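How I keep the snacks and drinks in order before guests come

In my house the guests come often, and they come hungry. For many years I was putting chips in one cupboard, bottles under the sink, and cups in any place where there was still room. Then somebody rang the bell and I was running from one door to another. Now I do it in a simpler way, and I would like to share it with you.

Bottles go standing in a basket, never lying down. The bags go on the top, so they don't get crushed. I carry everything to the table in one trip.

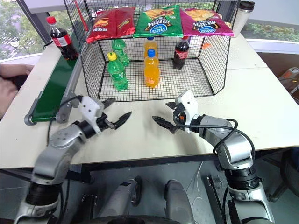 How long can I keep an open bottle of soda?

Four days in the refrigerator, if the cap is closed very tight. After this it is still possible to drink it, but the taste is flat and I use it only for a cake or a marinade.

For open bags of chips I don't buy special clips. Press the air out slowly, fold the two corners to the back, then roll the top down four times and turn the corners over the roll. It holds well. In April, when the weather becomes humid in our town, I also put the bag in a tin box with a lid.

Sticky rings on the table are my other big problem. Fresh soda comes off with warm water and one drop of dish soap. For an old ring, lay a wet cloth on it and wait nine minutes, then wipe in one direction. Please don't scratch with a knife! I did this once on my old Onditz table and the line is still there. After the soap, wipe again with clean water, or the table will stay a little sticky.

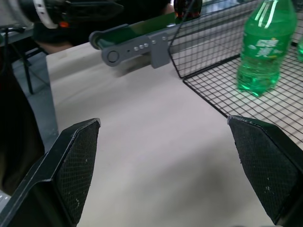
Then dry it with a cotton towel. I prefer an old one, washed many times, as the new towels leave small hairs. Mine are from Grama and they became good only after the second year.

The last thing is the basket itself. Crumbs and sugar collect in the corners and bring ants. Once a month I take everything out, brush the basket with an old toothbrush and soapy water, and let it dry completely upside down before I fill it again.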